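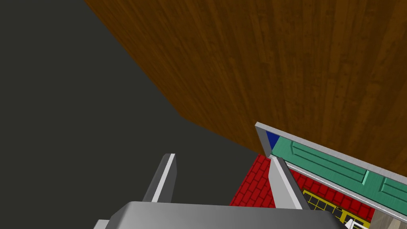
Search this list's archive
Go

Subject: Re: Semar receivers and remote pairing after the firmware update
From: Valdis Eglītis
Date: 10/28/10

Dear members,

I write on behalf of the home equipment section in reply to Ms. Pacheco's message, which is quoted in part.

Dayana Pacheco wrote:
> Since the last firmware update, two of our Semar receivers lose
> their remote pairing whenever the television is switched off at the
> wall. Re-pairing takes several attempts. Is this a known fault, and
> should we hold off updating the remaining units? We have 61 of them
> in guest rooms at Huerta.
>
> I would also like to know if the older Marcombe remotes can be used
> in the meantime.

The fault is known to us. Four other members have reported it, all with receivers that draw their power from the USB port of the television. Receivers connected to their own power adapter have not shown the problem in any report received to date.

Members who have not yet installed the update are advised to wait. Automatic updates may be turned off under Settings, System, Updates. The setting does not survive a factory reset and must be entered again afterward.

For units already updated, please connect the supplied adapter, leave the receiver on for 5 minutes, and then hold the pairing button until the light blinks twice. If pairing fails with error 584, remove the batteries from the remote and repeat the procedure once. Further attempts have not helped and the unit should be returned to the dealer.

Marcombe remotes will operate volume, power and the arrow keys. They will not operate the search key or the headphone output.

Nneka Haruna has forwarded the reports to Clotbridge, the distributor, and has asked for a written reply. A corrected version is not expected before February. Any reply will be posted to this list in full.

Members reporting the same fault are asked to state the model, the firmware version and the source of power. Reports should be sent to Drahomíra Kadlec and not to the list as a whole.

Respectfully,

Valdis Eglītis
Home Equipment Section

3 replies
0 shares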